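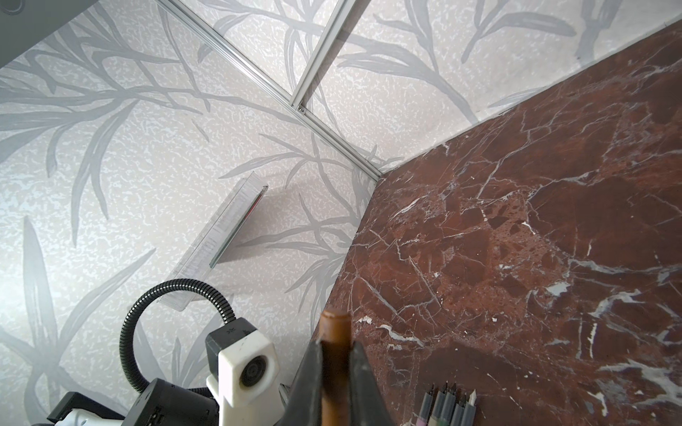
O que muda para quem trabalha numa bancada quando chega um braço robótico? Muda sobretudo o que se faz com as mãos: menos pegar e pousar, mais preparar, vigiar e corrigir.

Foi com esta resposta, dada pela Bollham ainda antes do café, que começou a minha visita à oficina onde se ensaia o manuseamento de canetas. O projeto chama-se Irik, nome que ninguém me soube explicar e que já vem impresso nos crachás.

Leonidas Kyriakidis passou anos a arrumar material de escrita à mão. Agora alinha as canetas para que o robô as possa pegar, tarefa que descreve como uma promoção, com a cara de quem ainda espera o aumento. O plano fala em 1000 repetições por referência. Ele ia na 253 e já tratava a pinça por «colega». 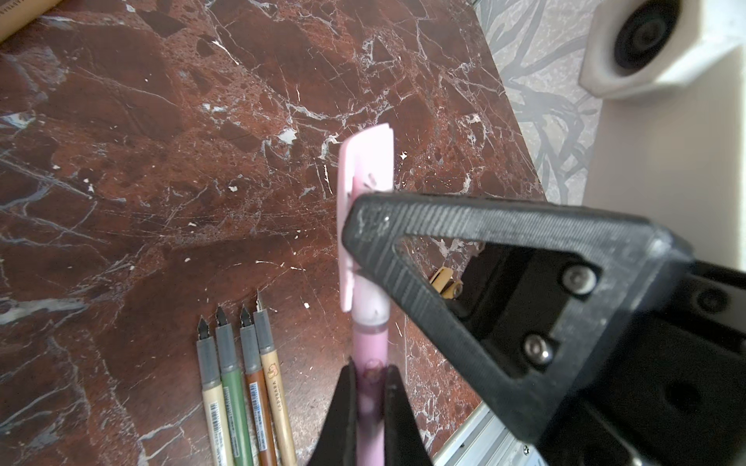
As costas, diz ele, agradecem. A paciência nem tanto: antes discutia com o chefe de turno, hoje discute com a calibração, que também nunca lhe dá razão. Em troca, sai às horas certas e é a ele que telefonam quando alguma coisa encrava. Saí às 3 da tarde, com um folheto da Skomitent no bolso e sem caneta para tomar notas.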